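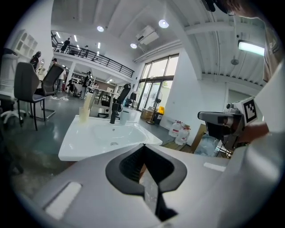
Figure 1. View from the wrist camera of one hand-held gripper at the sink station. The second gripper enters at right with its fiducial marker up.

Unit 3: From wrist video to a usable trajectory

These notes cover the software between raw recordings and the training set. Read them before the lab. The Odel recorder and the Tretent pose package should already be installed on your machine.

1. Frames

Three frames matter: camera, tool and world. The camera frame is fixed to the gripper body, so the jaw occupies the same pixels in every image. The camera-to-tool transform is therefore constant and is loaded from the calibration file. Do not re-estimate it per episode. The world frame is set by the first keyframe that the tracker accepts and has no meaning outside that episode.

2. Masking

The gripper housing covers the lower part of the image. Features detected on it do not move with the room, and if they are left in, the tracker reports a camera that is nearly still. Apply the static mask before feature extraction. The other gripper and the operator's hand move independently of both camera and room - a static mask does not handle them. Tretent rejects most of these points with RANSAC. People standing in the background are treated the same way.

Clear cups, window glass and chrome give unstable features. Counter edges, chair legs and ceiling beams track well. When the camera points straight down into a plain white basin, expect the inlier count to fall.

3. Relative pose between grippers

Each gripper is tracked separately, so there are two trajectories in two world frames. To join them, detect the square marker on the opposite gripper and solve for its pose from the four corners. One good detection fixes the transform in principle. In practice, collect all detections in the episode, discard those viewed at a steep angle, and take a robust mean. A single square marker has a two-fold pose ambiguity when it is small in the image; keep both solutions until the mean has converged.

4. Filtering

The lab set (Cormier) has 400 episodes. Of these, 349 pass the default checks on tracking loss, timestamp gaps and marker residual. Episode 3505 fails on residual only and is used in Exercise 2.

Exercises

1. Run the tracker with and without the static mask. Plot translation along the optical axis for both.
2. Find the marker detections responsible for the residual in 3505. State whether removing them is justified.
3. Export the result in Rorkberg format and check that the gripper width channel is aligned to the video clock.

Logs and plots go in one archive - no notebooks.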